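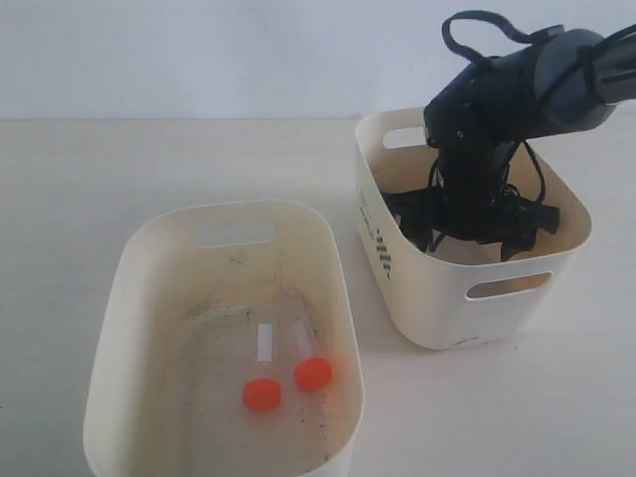 Zwei Röhrchen in der vorderen Kiste, der Greifer in der hinteren.

Ein Durchgang dauerte 15 Sekunden, und Radomír Kollár wartete nach jedem, bis der Arm stillstand, bevor er etwas in die Tabelle schrieb. Am Donnerstag kam er so bis Durchgang 105. Geplant waren 600.

"Das Modell heißt jetzt Ledus", sagte Oisín Dunne von der Tür aus. "Vasilakis will keinen Namen mit Nummer mehr im Bericht."

"Und die alte Version?"

"Bleibt Ostari."

Kollár nickte und trug es ein. Beide Versionen hatten dieselben Demonstrationen gesehen, im August aufgenommen, Röhrchen aus einer Kiste in die andere. Ostari plante jede Bewegung neu, sobald ein Bild eintraf. Ledus legte sich auf eine kurze Folge von Bewegungen fest und führte sie zu Ende. Auf dem Papier war Ledus besser. Kollár hatte die Zahlen vom Vormittag und glaubte ihnen nicht.

"Er greift in die falsche Kiste", sagte er.

Dunne kam näher. Die Röhrchen mit den orangeroten Kappen lagen vorn, zwischen den dunklen Krümeln am Boden. Der Arm steckte hinten zwischen den Kabeln.

"Wie oft?"

"Immer, wenn der Durchgang davor gelungen ist. Dann liegen sie für ihn noch hinten."

"Er hat kein Gedächtnis. Das haben wir nicht eingebaut."

"Ich weiß, was wir eingebaut haben."

Sie gingen das Protokoll gemeinsam durch. Dunne las vor, Kollár hakte ab. Nach einer Stunde fanden sie es: Der Puffer mit den letzten Bildern wurde zwischen den Durchgängen nicht geleert. Ledus begann jeden Versuch mit dem Ende des vorigen und legte danach seine Folge fest. Ostari hatte denselben Fehler, korrigierte ihn aber beim nächsten Bild, und in der Tabelle war davon nichts zu sehen.

"Dann sind alle 105 hinfällig", sagte Dunne.

"Für den Vergleich ja."

"Proltier bekommt am Montag den Zwischenstand."

"Dann bekommt Proltier den Fehler."

Dunne sagte eine Weile nichts. Er hatte den Bericht halb fertig, mit einer Kurve, die ihm gefiel. Schließlich zog er den zweiten Stuhl heran und öffnete den Quelltext. Es war eine einzige Zeile, die fehlte. Er schrieb sie hin, las sie zweimal und speicherte.

Kollár legte eine neue Tabelle an. Die alte behielt er - mit einem Vermerk in der ersten Spalte. Dann fuhr er den Arm in die Ausgangslage und schrieb eine Eins.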